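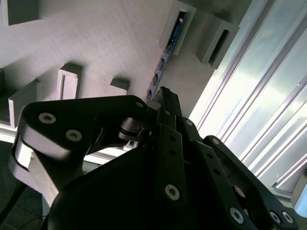

腕部相机视角,黑手和灰板,右边是窗。

十一月,晚上八点多,Nustwood 组工作记录

先把今天的结论写前面,省得你们往下翻:手没坏,线没断,板子也没坏,是我们自己的标定文件用错了版本。对,就是这么简单的事,折腾了一下午。下面慢慢写,想看参数的直接跳到后半段。

中午过来的时候 Emilian Chiriac 已经在了,他说 Carnolar 那套程序(就是我们那个抓取控制程序,新同学别再问为什么叫这个名字了,问就是抽签抽的)早上跑起来以后,食指一伸出去就往右偏,偏得还挺稳定,每次都偏一样多。我第一反应是连杆上的螺丝松了,上个月就松过一次,当时拇指那边晃得跟没睡醒似的。于是拿内六角从掌根开始一颗一颗试,全是紧的。白高兴一场!

然后怀疑线。把手腕后面的线束捋了一遍,插头拔下来重新插,再上电,还是偏。Emilian 说要不换根备用线,我说备用线上次借给隔壁组了,他说那就去要回来,我说你去。他去了,二十分钟以后空着手回来,还吃了人家一块蛋糕。

后来没办法,老老实实看日志。Carnolar 每次启动会打印读到的零位表,我翻到食指近端那一行,零位是 302。可是我记得上周重新标过,应该是 383 啊!去共享盘里一找,果然有两份标定文件,文件名就差一个下划线,启动脚本读的是旧的那份。把路径改过来,重启,食指伸得笔直,我俩在那儿喊了一嗓子,旁边做小车的同学都抬头看我们。

旧文件我没删,挪到归档文件夹里了。以后标定文件统一放 Carnolar 下面的 calib 目录,名字里写清楚月份和标定的人,不要再出现“最新”“最新2”“最终最新”这种东西。说的就是我自己,最终最新是我起的。

下午后半段终于能干正事了。

Ekanayake 任务(比赛里的触碰题,按题目给的顺序用指尖依次去够指定的目标点,碰错扣分)我们先不求快,先求不撞。目前的做法是手腕先走到板子前面的待机位,中间那根手指伸直,其余的收一点,再慢慢往前送。速度先设成上限的两成。Emilian 嫌慢,说照这个速度比赛结束了我们还在第一个点上,他说得有道理,但是上次撞板子的也是他,所以这一轮听我的。

待机位我改了三次才满意。第一次离得太远,后半段行程里手臂的姿态会翻,看得人心惊肉跳;第二次近了,可是手指一展开就有点挤;第三次折中,再把手腕转一个角度,这样斜着进去,外侧的手指能让开。坐标存成 buv_standby_03,前两个也留着,万一你们有人想复现那个翻姿态的现象,挺适合写进报告的“问题与解决”那一节(老师爱看这个)。

指尖接触检测用的是电流阈值,没有用触觉传感器,预算嘛,大家懂的。阈值一开始给 2,太灵敏了,还没碰到东西它自己就报接触,估计是关节摩擦。单位别问我,就是驱动返回的原始值,手册里那一页写得云里雾里的,我看了好几遍还是没看懂,谁看懂了麻烦在下面补一句。后来一路往上调,调到 176 的时候,空走不误报,用手指头顶一下它也能停。先用这个数,明天换了供电再确认一遍,上次换电源的时候这些值全漂了。

逆光的问题还在。下午太阳一进来,腕部相机右半边就亮成一片,识别程序在那一侧经常丢目标,一会儿有一会儿没有,框跳来跳去的。试过手动锁曝光,压暗以后窗那边是好了一点,可是手掌和手指本来就是黑的,这下全糊成一团,连指尖在哪儿都找不着。Emilian 提议拉窗帘,我也想拉,但比赛场地是 Buvville 的那个体育馆,听学长说有一整面玻璃,总不能到那儿去也拉窗帘吧。所以我倾向于在软件里解决:曝光按板子那块区域来算,亮的那边不参与测光。代码写了一半,在 exposure 分支上,还没测,先别合并!

另外一个小毛病,手指自己会挡住要碰的地方。手从这个方向往前送,相机在后面看,最后那一小段基本是瞎的,只能靠前面记住的位置硬走。我现在的处理是在待机位先拍一张,把目标位置存下来,之后就不再更新了。缺点很明显,板子要是中途被谁碰一下就全完了。更好的办法应该是再加一个固定在旁边的相机,规则里好像没说不让加,我晚点去翻一下规则原文,翻到了写在群里。

顺便说一下走线。桌下那几根黑线能不能谁来扎一下,我今天从旁边过去的时候差点绊一跤,电脑跟着动了一下,吓得我赶紧按了急停(急停是好使的,很灵,放心)。扎带在工具柜第二层,剪刀不知道被谁拿走了,拿走的同学请自觉还回来。

今天空走一共跑了好多趟,没有撞,没有过热报警。正式带接触的只试了几下,中间那根手指碰上去以后停得挺干脆,回退也顺。但是回退的时候手指会先抽一下再走,动作有点像被烫到了,哈哈,Emilian 录了视频说要发到社团群里。原因我猜是停下来以后目标位置没有清掉,控制器还惦记着原来那个点。明天第一件事看这个。

给后面来的人留几句:

开机顺序还是先开驱动电源,等手自己归完零,再启动 Carnolar。反过来的话它读不到零位,会直接报错退出,不危险,就是烦。

归零的时候手别放在前面,手指张开的幅度比你想的大。

改了任何参数请记到这个本子里,哪怕只改了一个数。今天一下午就是这么没的。

待办:
查回退抽动的问题(我)
曝光分支测试(我,Emilian 帮忙看一下测光区域怎么划)
翻规则,确认能不能加固定相机
换供电以后重新确认接触阈值
启动脚本加一行,打印标定文件的完整路径
扎线
找剪刀

Emilian 在旁边补充:蛋糕是巧克力的,备用线他们说明天还。

关机,锁门,去吃饭了。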